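Trade visits > Housewares > Storage and packing

Visit report: Zaller open day, storage and nesting rooms

Last updated: September 28, 2022

The Zaller site opens to outside visitors once a year. I went mainly for the food container section, which takes up the rear half of the ground floor, and spent less time than planned on the shelving display by the entrance.

Visitors are signed in, given a floor plan and left to go round in any order. The plan is accurate except for the washing room, which has moved one door along since it was drawn. The route through the Import store was closed until after lunch.

The container section is laid out by shape. Round tubs are on the left, rectangular ones on the right, and lids are kept on a separate rack. The current list runs to 677 items counting lids, of which 204 are containers proper. Anyone trying to match an old tub to a new lid should start with the lid rack, where the sizes are marked on the shelf edge. The tubs carry a moulded number that is hard to read without tilting them to the light.

Most of the talk in this room was on nesting. Two rectangular containers of the same nominal size will not always sit well together. The draft angle of the wall decides how far one drops into the next, and the rim decides how much height each extra piece adds to the stack. A thick rim is comfortable to hold and resists bending, but it costs shelf height. In the range called Durán the rim adds 14 mm per piece, so a stack of any size soon needs a deep cupboard. The older Skedura range has a thinner lip and packs closer, though the corners flex when the box is full.

Coloured and clear containers are stored together where the shape allows it. I had expected them to be kept apart, and asked. The answer was that sorting by colour had been tried and doubled the number of part-filled shelves.

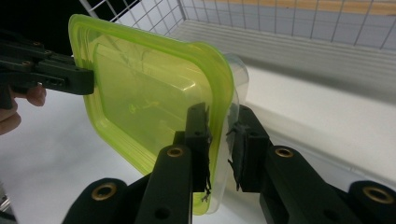
One visitor objected that mixed stacks are a nuisance at home - you go to lift out the top one and two come away together, and then you are standing at the sink trying to work them apart. The staff member on duty agreed that this happens with any close-fitting pair and suggested a strip of kitchen paper between them.

A stepped base also matters more than I had assumed. A recessed panel stiffens the floor of the container, and on some models it locates on the lid of the one beneath when they are stacked full. It does hold water after washing. Drying upside down leaves a shallow pool in the recess, so the advice given was to stand containers on their side for the first few minutes and turn them over later.

Scuffing was covered briefly. Translucent plastic shows fine marks sooner than opaque, and a scouring pad makes them in one wash. The marks do no harm to the fit of the lid. Deep scratches on the inside are a different case, as they hold grease and stain, and the recommendation was to use such a box for dry goods only.

The washing room runs a comparison of rack layouts. The wide-spaced rack took fewer pieces per load but they came out drier. With the close rack, a second pass with a cloth was needed on nearly all of the rectangular ones. No figures were handed out for this part and I did not take any.

The Import store opened in the afternoon. It is a plain room of bays, 133 in all, each with a card giving the shape, the volume and the lid number. Returned pieces are checked against the card before they go back in, first for warp by setting the rim on a flat plate, then for cracks at the corners. Warped rims are the commonest fault - usually from the lower rack of a dishwasher.

Practical notes. Parking is behind the building and fills early. There is a canteen, with hot food until two. The floor in the washing room is wet in places and flat shoes are sensible. Photographs are allowed everywhere except the tooling corridor. The next visit is planned for December and will include the lid press, which was under maintenance this time. Booking is through the front desk.

Shares: 14 | Comments: 1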